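Home Shop Build Notes Spares Basket

Sterndale Finger Set for two-arm builds

May 13, 2026, by Heriberto Tovar

I started making these for my own pair of arms in the shared workshop on Rodard Lane, and then three people asked for a set, so now they're a product! You get fingers for both grippers, the brackets that go with them, a bag of screws and a printed sheet with the order to put it all together in (please read it, I drew it twice).

A full set is 127 grams, and that matters more than you'd think when it's all hanging off the end of a wrist. My first version weighed far more and the arms sagged like tired washing. These are slim enough to slide under a fold of cloth and flat enough to pin it against the table once they're there. I've been using them almost entirely on fabric, meaning tea towels, old T-shirts, fleecy offcuts, whatever's in the rag bin. Fleecy stuff is the hardest by a mile. It bunches up, it clings to itself, and finding a corner can take longer than the fold.

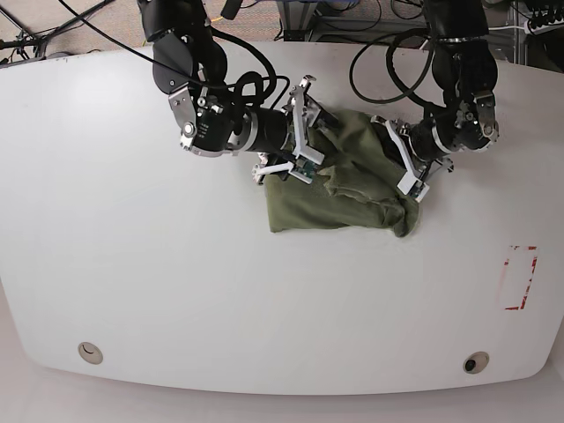
Elfriede Heitmann bought a set in January and wrote to say that the fingers were lovely but the screws worked loose after a fortnight of towels, and could I please put a dab of threadlock in the bag. Fair point, and I now do. She also wanted a shorter pair for picking up socks, and I'm still fiddling with those.

Fitting takes me half an hour a side with a cup of tea going. Leave plenty of slack in your cables before you tighten anything, and swing each arm all the way round by hand with the power off. If a wire goes tight at the elbow, stop and give it a bigger loop. I learned that one the expensive way, with a snapped connector and a very quiet drive home.

They fit the Okent wrist plate straight from the bag. For the older Sperling plate you'll need the adaptor, which I sell separately (part 306), and you'll have to drill one hole a bit wider. Tell me which plate you've got when you order and I'll check I've packed the right bits.

Spare fingers come in pairs. Left and right are different, so do say which!

Questions: use the contact form | © Sterndale Workshop Parts | Back to top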